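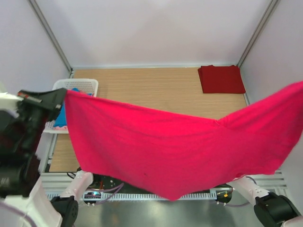 Equipment planning meeting, July, back office
Present: Oda Kvam (chair), Nnamdi Babalola, Heledd Meredith, Borghild Magnusson, and me, Holger Strand, taking notes again. We started at 2 and ran over, sorry everyone.

1. Last month's notes. Approved. Heledd wants it written down that she asked for the spare power supply back in the spring, so I'm writing it down!

2. Folding cell budget. Nnamdi went through what we have left for the year, and it's $2603 for parts and wear items. I'd hoped for more, to be frank, but Oda reminded us that the second cell comes out of next year's money. We talked for a long while about whether to get everything from Plarkater or split the order with Mäkelä (cheaper shipping, slower answers). We went with Plarkater for now.

3. Gripper fingers. This one took up most of the hour. Borghild wants proper spares on the shelf, and I'm with her - the covering on one fingertip has a torn flap curling right up off it, and the edge is getting rough. Vitau quoted $92 a pair. Nnamdi thought we could re-cover the old ones ourselves, and Heledd said fine, as long as somebody other than her does it.

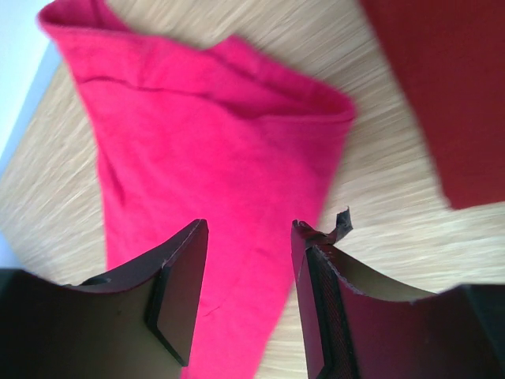

How many pairs should we buy? Borghild asked for 12, and we agreed on that, with all of them coming out of this year's parts money.

4. Towels and cloths. We're sticking with the pinks and reds for now. Oda would like some thicker ones too, and Jamia has a mixed bundle she likes the look of. She'll get a price.

5. Second cell. Same layout, same basket, same wood surface. Borghild would like the cables routed better this time (so would I). Nnamdi will draft a parts list and send it around.

To do: Nnamdi places the finger order and starts the list. Oda calls Jamia. I'll ask Plarkater for a written quote, and Heledd gets her power supply.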